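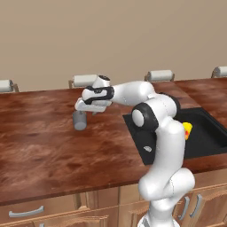
The simulated kitchen with the arm holding the grey cylinder above the worktop.

Checking a grasp before you believe it

Every simulator I have used will tell you a grasp succeeded when it didn't. Mivex is no better. Its planner returns "held" as soon as both fingers report contact, and plenty of people paste that straight into a results table. I wouldn't. The steps below use the Endby kitchen and the stock arm, but they should carry over to most set-ups.

1. Fix the seed. I use 1626. If you leave it random you will end up chasing a fault you can't bring back.

2. Turn off grasp assist. It is on by default, hidden under Contact in the Jeline panel, and it glues the object to the gripper. With it on, a bad grasp looks exactly like a good one, and a still like the one at the top of this page can't tell you which you have.

3. Lift the object clear of the worktop and hold for 15 seconds of simulated time. Log the object's pose relative to the gripper, not to the world. Slow slip gets lost in world coordinates.

4. Tilt the wrist 20 degrees each way and log again. Round objects often pass step 3 and fail here.

5. Run the lot 42 times with small changes to the starting pose. Keep the seed for each run in the log.

If the relative pose drifts steadily, look at friction first. If it jumps, your time step is probably too long. The manual suggests raising the grip force for both, and that mostly hides the problem.

None of this says the grasp would work on a real arm. For that you need a real arm.

Last checked June 2026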